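31st May

Theater workshop, second day of tech week for the Clondport youth musical. Notes for me and whoever has the booth after me.

Started at the dimmer racks. Channel 17 was still dropping out when the front wash went above three-quarters. Swapped the module with the spare and the fault stayed put, so it's the circuit or the plug end and not the module. Opened the connector on the second pipe and found a neutral screw barely holding. Tightened it, ran the channel at full through all of the first act, no dropouts. Leaving the spare module in. The old one is on the shelf with green tape on it and is probably fine.

Cue count is 152 after last night's changes. Antigoni wants the cafeteria number to build over the whole last verse. At the moment it jumps at the key change and you can see the dancers flinch. I split the one cue into four follow-ons with long fades. Looks better from the booth. She hasn't seen it from the house yet, so don't lock them.

Rolling lockers: two of the six had casters that pulled to stage left. The casters came from Halvorsen in two batches and the second batch has a slightly shorter stem, so the units sat crooked. Shimmed the short ones with fender washers. They now track straight on the bare deck. Not tested on the painted part, which was tacky this morning and roped off. 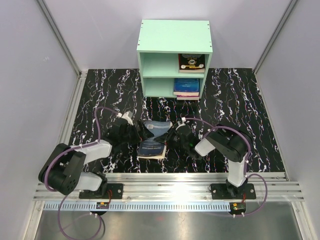

Stairs for the rooftop scene are still noisy. Felt between tread and stringer fixed the top three. The fourth one squeaks from the bracket, and felt won't help there. Try a longer bolt and a lock washer tomorrow. If it still squeaks, Danny's entrance moves one step down and we live with it. Antigoni Economou has already said yes to this in principle, but check the spike marks with stage management before changing them.

Sound. The Wekix receivers were fine on five of the body mics. Pack 6 had hits every time the actor crossed behind the lockers. Moved its antenna to the downstage side of the rack and walked the path myself with the pack on, twice. One small hit the first time, clean the second. I would like another walk with the full cast on stage, since bodies soak up a lot of signal.

The band is too loud for the two quiet songs. Drummer is willing to use rods. Hung the spare black drape behind the kit, folded double, and it took some of the edge off the cymbals. The piano monitor can come down as well. Left it for the music director to decide.

Paint: ran out of the brick color with the alley flat two-thirds done. The can is Jodska and the formula is written on the lid. Bought another quart on the workshop account. Wait for it to dry before judging the match, it goes on a shade redder.

Budget line for scenery stands at $1,336 spent, with the paint and washers included. Receipts are in the envelope inside the tool crib door. The casters are not going back to the supplier, we can use them on the fall show. Build for that one starts in September and the platforms will need them.

For tomorrow:
Fourth stair, bolt and lock washer.
Lockers on the painted deck.
Pack 6 with full cast.
Finish alley flat.
Fresh batteries in all packs before half hour.
Ask wardrobe about the jacket zipper that scrapes the mic in the second act.

Booth key is back on its hook. Work light left on upstage.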